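Small Home Offices > Paper and Filing > Does anyone still keep paper recipes?

Tarnia
Posted 29 September 2026

Hello everyone, I've been reading along here for ages and finally have something to ask. My mother moved in with us in August and brought her recipes with her, which sounds like a small thing until you see them. There are 200 at least on index cards, and then the rest are on envelopes, backs of calendars, and one on a piece of wallpaper (the good lemon cake, naturally). She cooks from them every single day and she knows where each one is, more or less, by which grocery bag it lives in.

I would love to get them into some kind of order before the kitchen gets repainted. My husband says scan the lot and be done with it. Mom says she is not going to cook soup off a telephone. I am somewhere in between, and I'd really like to hear how other people have handled this, especially if there's an older person in the house who has to be able to find things.

Telley
Oh, I feel for you, we did this with my aunt's recipes! My advice is to leave the categories to your mother. I spent a whole weekend sorting by soups, meats, and desserts, very proud of myself, and my aunt couldn't find a thing because in her mind they went by who gave them to her. All the Nemska recipes together, all the church ones together, and so on. We ended up doing it her way and it has held up for 19 years.

For the odd-sized ones I used plain letter envelopes with the name of the dish written big across the top, and stood them upright. Standing up is so much better than lying in a pile. If they're in a pile you only ever cook the top two.

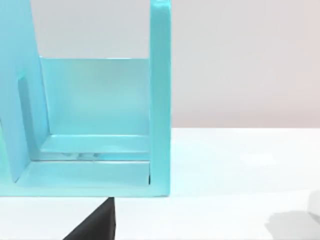

Driss Mansour
I'm going to disagree a little with standing them up, Telley, though I know it works for plenty of folks. Index cards are fine that way, but old thin paper slumps and curls at the corners, and after a few years the bottoms get soft. I went with a three-ring binder and clear sleeves. You can wipe the sleeves when you splash them, and I splash everything. Mine stays open on the counter while I cook and I don't have to prop anything.

I do agree about letting her choose the order. It's her kitchen too now.

Telley
Fair enough on the thin paper, Driss, the envelopes do help with that but I won't pretend they're perfect. My trouble with binders is the weight. My aunt had bad wrists and she couldn't get a full one down off the shelf, and then she'd just guess at the flour.

Abdel Hamid
Why not split it into 2 thinner binders, one for everyday and one for holidays? That's what we have at our house and neither one is heavy.

And Tarnia, I'm with your husband on scanning, but only as a backup. Do it once, put the files somewhere safe, and let your mother go on using the real ones. We had a leak under the sink and lost my grandmother's bread recipe. I've been trying to make it from memory ever since and it comes out like a doorstop.

Tarnia
Thank you all so much, this is lovely. I read Telley's part about who gave them to her out loud and Mom said "well, of course," as if I were the last person on earth to know. So that's settled! She likes the idea of the thin binders for the fragile ones, and she wants the cards kept as cards. The wallpaper one she wants framed. Abdel, what kind of flour did your grandmother use? Mom is asking, and she has opinions.

Abdel Hamid
Half white and half fine semolina, as far as I remember. Please tell her I'll take any help she's got.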